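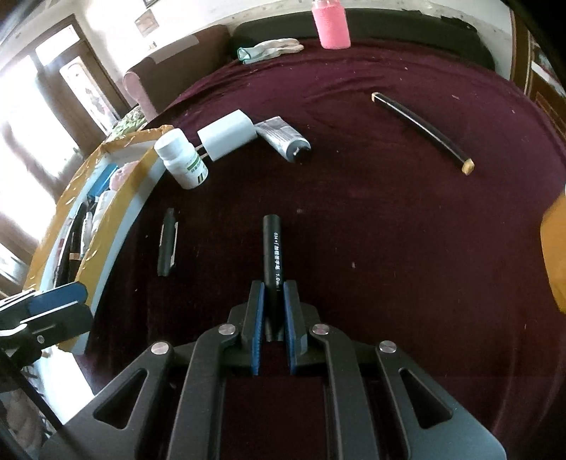

Plollmont Hockey Box Scores: README

What's in the folder

Hi! I've been typing up box scores from the Plollmont senior league for longer than I care to admit, and this is the whole pile in one place. It covers 794 games, one row per game in games.csv and one row per goal in goals.csv. If you only want standings, grab standings.csv and skip the rest of this file.

There are 6 teams in most seasons. Asik sat out one year (rink trouble) and came back the next September, so you'll see a gap in their rows. The gap is real, please don't fill it with zeros!

Where the scores came from

Mostly paper scoresheets, plus the game notes that Sollville used to hand out at the door. I went with the scoresheet whenever the two disagreed, except for assists, where the Sollville notes are way better (their scorer sat right at the glass and it shows). Anything I couldn't read is marked UNK. My sevens and ones got mixed up in the first batch, and I've fixed the ones I found.

Columns people ask me about

season: the year it started, so 2000 means the winter that began in the fall of 2000.
home, away: team names the way they're spelled on the sheet, cleaned up a little. Mathur and Mathur Flyers are the same club.
ot: Y or N. Shootouts count as Y, and the winner gets one extra goal in the final score but no row in goals.csv. Yes, this means your totals will be off by one for those games.
pim: penalty minutes for both teams together. I wish I'd split them. Maybe next winter.
att: attendance, blank more often than not.

Stuff that's still wrong

A bunch of early games have goals with no time on them, only the period. There are also 26 games where the goals don't add up to the final score and no shootout to blame it on. Those have check=1 and I'd leave them out of anything serious. The Asik and Sollville playoff series is complete but the game order is my best guess, going by sweater numbers and one very long argument in the stands.

Playoff goalie stats aren't in yet. I have the sheets, I just haven't typed them.

Using it

Take it, chart it, settle bets with it. A mention of where you got it is nice. If you find a mistake, send me the season, both teams and the score you think is right, and a picture of the sheet if you have one. Fixes go in whenever I do the next update, usually after the playoffs wrap up.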